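4.3 Comparing two finger sets with the sorting trial

By now you have both arms homed and the gripper controllers talking to the Menach console, so it's time for the part most people have been waiting for – finding out which fingers suit your work. You will run the same sorting trial twice, first with the tapered fingers that ship on the arms and then with the padded Vidach set from the accessory box. Please don't be tempted to skip the first run because you already have a favorite. We did that ourselves in the early days and spent a good part of November arguing over numbers that couldn't be compared.

What you will need

A shallow tray, an open-front bin, a handful of plastic building bricks in one color, and several metal cylinders of the same size. The cylinders are the target parts and the bricks are there to get in the way.

Setting up the table

1. Place the tray in the middle of the table, where both arms can reach it comfortably.
2. Set the bin to the right of the tray with its open front lip facing the robot.
3. Tip the bricks into the tray and spread them by hand. Some should lie flat and some should lean or stand on edge.
4. Lay the cylinders in among the bricks, with at least one upright and at least one on its side.
5. On the console, open Trials, choose Sort to Bin, and press Teach. Move the arms to their start positions and open both grippers.

Note: Larger household items may stay at the back of the table. The Painemal camera profile handles a busy background quite well, and you'll want to know early on if yours doesn't. 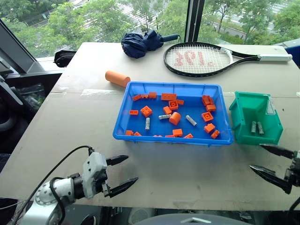 Figure 4-3. Sorting trial with tapered fingers, both grippers open. Two cylinders are in the green bin and three are in the tray.

Running the trial

6. Set the closing force to 28 percent for both grippers. Leave it there for the whole comparison, even if a grasp looks a little timid.
7. Press Start and let the run finish by itself. A dropped part counts as a miss, so please leave it where it falls.
8. Save the log, put the cylinders back, and repeat until you have 3 complete runs.
9. Power down the grippers, change to the padded fingers (see section 4.1), and go through steps 3 to 8 again.

Caution: Keep your hands off the table while the arms are enabled. The tapered fingers come to a narrow tip and they close faster than you might expect.

Caution: Check that the gripper cable has enough slack to follow the arm through its full reach. A tight cable can pull the connector loose partway through a run.

Reading the results

Open the two logs side by side in Genton Viewer and look at the grasp time column first, which is given in milliseconds. On our own bench the tapered fingers had a median of 986 and the padded ones 1,580, mostly from extra attempts at cylinders lying close against a brick. Your figures will differ, and padded fingers may well come out ahead if your parts are smooth or easily scratched. Rima Kanaan, who wrote the trial, likes to watch the slowest grasp in each log before looking at any averages – it's a good habit and takes only a minute.

If the two sets come out nearly equal, go on to section 4.4 and repeat the comparison with a fuller tray.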